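# Naming Things: why your product sounds like a cough medicine

Speaker notes, version for May 6, 2020. Talk runs long if I do the bit about yoghurt. Do not do the bit about yoghurt. 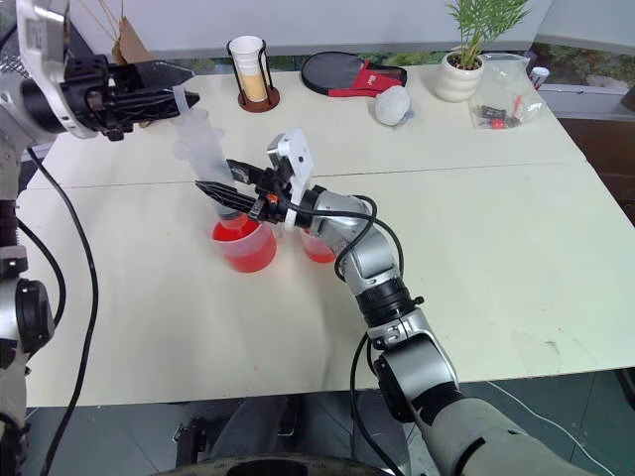
## Opening (keep it short, they've just had lunch)

- Say hello. Say thank you to the organisers. Don't say "can everyone hear me" – the ones who can't won't answer.
- Ask who has ever sat in a naming meeting. Wait for the groan.
- My longest one ran to 14 sessions and produced a list of 540 names. We launched with the working title.

## Part one: where names come from

- Old firms were named after whoever owned the shed. You knew whose window to throw the brick through.
- Then came initials, which made everybody sound like a branch of the civil service.
- Then the made-up word. Slide with the four: Fornimitz, Nemley, Abella, Predska.
- Get the room to guess what each one sells. Let them shout. Usual answers for Fornimitz: wood stain, a Bavarian lawyer, something for athlete's foot. It makes accounting software.
- Nemley always gets "biscuits". It's a pension.
- Abella gets "perfume" or "hatchback". Lift maintenance. They are very good at lifts, and I should say so in case any of them are in.
- Predska: leave the silence. It's a sofa range. People were asked to spend 2,370 pounds on a sofa that sounds like a border dispute.

## Part two: how it goes wrong

- The shortlist is read out by someone with a nice voice. Everything sounds fine in a nice voice. Have it read out by a person with a cold, down a bad phone line, to a plumber.
- The spelling problem. If you have to say "with a z", you will be saying it until you retire.
- The managing director's holiday. Every list contains one name that is really a beach.
- The vote. Five people vote, each hates a different four, and the winner is the name no one had the energy to object to. Pause here, somebody usually laughs in a hurt sort of way.
- Checking it abroad. Yes, it probably means something rude somewhere. Find out where, and whether you plan to sell there. I have a story for this and I'm not allowed to tell it. Say that, it goes down better than the story did.

## Part three: some things that help

- Write down what the name has to do before you look at any names. One side of paper. Most teams skip this and then argue about vowels until December.
- Say it in a dull sentence. "I'm on hold to Nemley." "The Abella man is coming at ten." If you can't picture anyone saying it crossly, it isn't a name yet.
- Leave it alone for a week. Whichever ones you can still remember are your shortlist.
- Plain words are allowed. Somebody will say plain words are all taken. Ask them to check, they won't have.
- If running late, skip to the phone line test again and make a volunteer do it.

## Questions

Likely ones:

- "What about taking the vowels out?" – No.
- "Should we rename?" – Only if customers are already calling you something else, in which case use that, provided it can be printed.
- "Did you name your own company?" – Yes, after the street. We've moved twice. Take the next question quickly.

Water is on the left of the lectern. The clicker goes backwards if you hold it upside down, and I will.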